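Team projects > Mobile manipulation > Floor tape: worth the bother?

14 posts, 412 views

lowgear_lil
Second-year group project here. We have a mobile base with arms and the usual brief: fetch, carry, put back in the right place. Our supervisor wants every parking spot for the carts and racks marked out with tape on the carpet. Half of the group thinks this is a waste of a session. We call our project Lerska, after a codename that stuck from first year, and I am writing up the floor section of the report.

My question for people who have done this: did tape help you, or did you end up relying on something else? Ours is down now, and the wrist camera picks it up well enough against the grey.

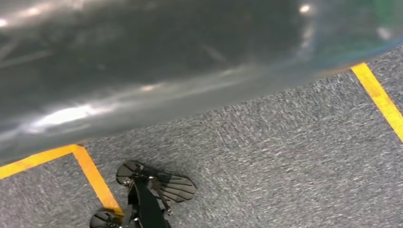 Reply from mothwing

We taped for the Arex club build and I would do it again. Most of the benefit was for us, though, and very little for the robot. Before the tape, a rack would get nudged between runs and then two people would argue about whose code had broken. After it, you could look down and see that the rack had moved. Put a reset check on a sheet by the door and have someone tick it before each run.

Reply from p_brackets

I disagree with mothwing. Tape gives you a false sense of order. You can line a rack up by eye and still have it turned a few degrees, and that is plenty to miss a pick. If you want repeatable positions, use printed markers on the furniture itself and let the robot work out where things are. We did that on Azimi and never touched a roll of tape.

Reply from lowgear_lil

p_brackets, we tried printed markers in the first month. They curled, and two of them were covered whenever someone stood in the wrong spot. I am not against them. I just don't think it has to be one or the other.

For anyone who wants to see the layout, this is how it looks from higher up.
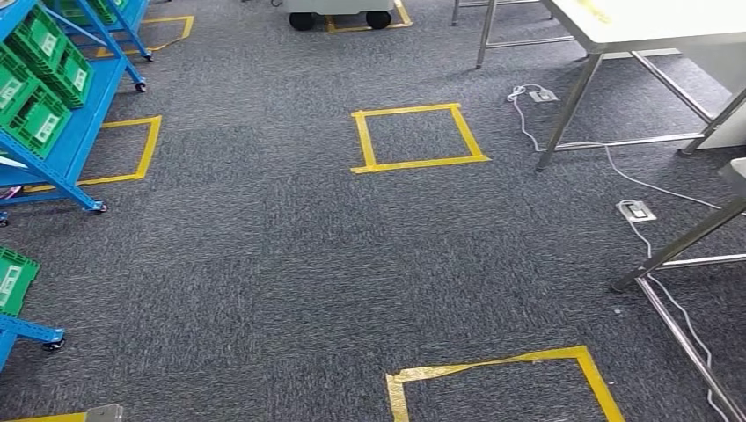 Our reset takes longer than the run. A run is a few minutes if it goes well, and then somebody has to put everything back, and that somebody is usually me. The racks on the left are on casters, so they go back easily, but they also roll when you lean on them. Getting a rack lined up with its yellow rectangle is quick when two of us do it and annoying alone. The square in the middle of the floor I would keep clear of furniture whatever else changes, as it gives us one plain target for driving tests. I have put that in the report as a recommendation.

Reply from mothwing

Can I ask about the cables? Your floor outlets are right by the table legs and the white leads run across the carpet. We had a base catch a lead once and it took the rest of the afternoon to sort out the wheel. Make a no-go area in your map and make it bigger than you think you need.

Reply from lowgear_lil

Fair point. The map has a no-go strip on that side already, but it was drawn from the table edge and the leads go further out than that. I'll redraw it.

Reply from heron_88

Late joiner with a different view. I helped mark the Kumus student challenge last December and read far too many reports. Groups spend pages on the floor and one line on how they measured whether the robot ended up where it should. If you tape, say what counts as inside the tape. Is it the base, the wheels, the whole footprint with the arm out? Two teams had the same result and reported opposite outcomes because of this.

Reply from lowgear_lil

That is useful and slightly worrying. We wrote "in the box" all the way through. Looking at our own close-ups, part of the base can be right at a corner with the fingers over one of the lines, and I could not tell you which of those we meant.

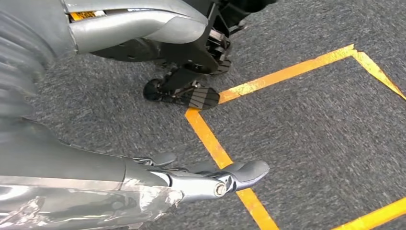 What should a student team use as the reference point when scoring parking?
Pick one fixed point on the base, such as the centre between the drive wheels, and measure from that to the centre of the taped area. Write down the angle as well. The arm should be scored on its own task.

That was heron_88's advice from another thread, which I have copied here so it is all in one place.

Reply from p_brackets

Agree with that part. But notice that once you measure from a point you need a ruler or a tracking system, and the tape is back to being decoration.

Reply from heron_88

A tape measure costs less than a tracking system – and most student teams have no budget left by spring.

Reply from gusset

Ours had 800 for the year and most of it went on a replacement motor controller. We measured with a steel rule from the canteen workshop. It was fine.

Reply from lowgear_lil

Ours is similar. One more thing for the carrying part of the project. We are splitting the scoring so that driving and handling are separate, as heron_88 suggests. The handling half is still the weaker one. Supporting something big and smooth along its lower edge is where the group disagrees most, with one side wanting new finger pads and the other wanting a slower approach.

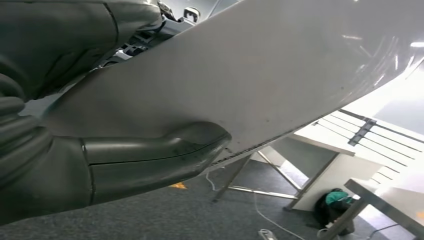
Should we change the finger pads or the approach speed first?
Change the speed first. It costs nothing, you can undo it in a minute, and you will have a set of runs to compare the new pads against.

Reply from mothwing

Seconded. We swapped the pads and the speed in the same week on Arex and could not say in the report which one had made the difference. We lost marks for it.

Reply from p_brackets

I would do the pads first, as they have to be ordered and that takes time. You can run the speed tests while you wait.

Reply from lowgear_lil

We'll order the pads now and leave them in the box until the speed runs are finished. I'll post the parking numbers once we have measured them from the wheel centre.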